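Automation in the refurb shop: what changed for the bench techs?

leleck_ops
We do desktop teardown, 400 towers a week. Since January a Purkix cell pulls the memory. Bench headcount is the same; two techs moved to exceptions.

bodnár
Same here, but exceptions are harder work. Stuck latches all shift — no easy units in between.

leleck_ops
Disagree. Ten-minute rotation fixed that.

jametti
Processor removal is the next dispute at our site. Techs want to keep the retention bracket and lever arms as a manual step. On a board at this stage, DIMM slots empty and chip still in its socket, I agree with them. 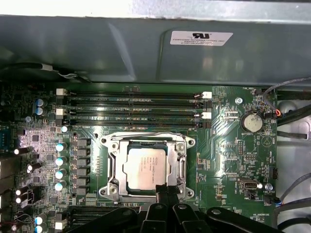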